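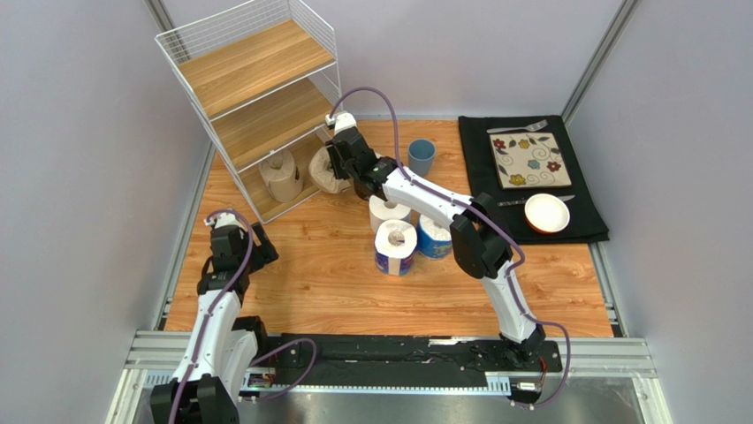

Prosonov Drop Safe Sensor Kit

Door and lid sensors for retail drop safes, sold by Woralmont Security Supply. Fits Uretti and Greco safes, most other steel safes ok with the adapter plate (sold seperately).

Logs every opening. Sends a text or email alert if the door stays open past the time you set. Tamper switch on the back cover. Battery backup, up to 70 hours.

In the box:
2 door sensors
1 lid sensor
Control unit, power supply
6 ft cable
Mounting screws, drill template

Event memory: 577 openings, oldest gets overwritten first. Wireless range nearly 50 ft, less thru concrete.

Not a replacement for a monitored alarm. Check with your insurer before you swap anything out.

Ships from stock. Dealer pricing on request, call or use the contact form.

Page updated February 23, 2021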